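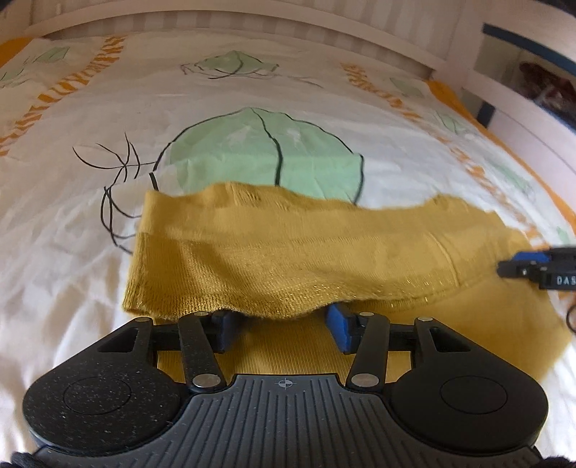
3.2 Why self-reported drying times should be doubted

Most household guidance on drying knitwear says the same thing: lay the garment flat, keep it away from direct heat, and leave it until dry. Advice of this kind is repeated so often that it has come to be treated as a finding. We could trace very little of it to measurement. The Plurevis handbook, which is the source most often cited in this field, gives drying times for wool and cotton knits without saying how thick the pieces were, how they were spun beforehand, or what the air in the room was like. Later guides copy the same times, in some cases with the same spelling mistake in the table heading.

Our own survey in Plondham does not settle the matter, and we would warn against reading it as if it did. It covered 131 households, all of which had agreed to keep a laundry diary through October. People who agree to keep a laundry diary are unlikely to be typical of people who do laundry. Several diaries were plainly filled in at one sitting, in the same pen, and we left 9 of them out of the analysis. Whether we should have left out more is open to argument.

The diaries asked where each knitted item was laid and when it was judged dry. Beds were a common answer, along with towels on the floor and the tops of airing racks. Figure 2 shows a yellow knit lying flat on a printed duvet. A bed is a convenient surface, and for many homes it is the only one large enough, but it is a poor one to study. A duvet takes up moisture from whatever is put on it, and how much it takes up depends on the filling, the cover and how recently the bed was slept in. None of these was recorded in the Plurevis trials, and we recorded only the second.

Figure 2. Knitted garment laid flat on a bed.

The word "dry" is a further difficulty. Frimpong treats a garment as dry when its weight stops falling. Our households treated it as dry when it felt dry, usually at the cuff or hem, and the thicker parts under the arm may well have stayed damp for hours after that. The two measures have been compared as though they were one — most recently in the Ramititz review, where they share a column. We have not been able to reproduce the averages given there, and the review does not say how the diaries and the weighings were combined.

It has been claimed that turning the garment once, halfway through, shortens drying by a useful amount. The evidence for this is thin. In our diaries the households that turned their knitwear also opened windows more often, and we have no way of pulling the two habits apart. A small weighing trial with 6 jumpers showed a difference in the expected direction, but it was smaller than the difference between two runs of the same jumper on different days. We report it for completeness and attach no weight to it.

What the diaries can support is a modest point about practice. People move drying knitwear far more than the guidance assumes, mostly in the evening and mostly when the bed is wanted. Any published time that takes for granted a garment left alone on one surface describes a situation that few of our households recorded.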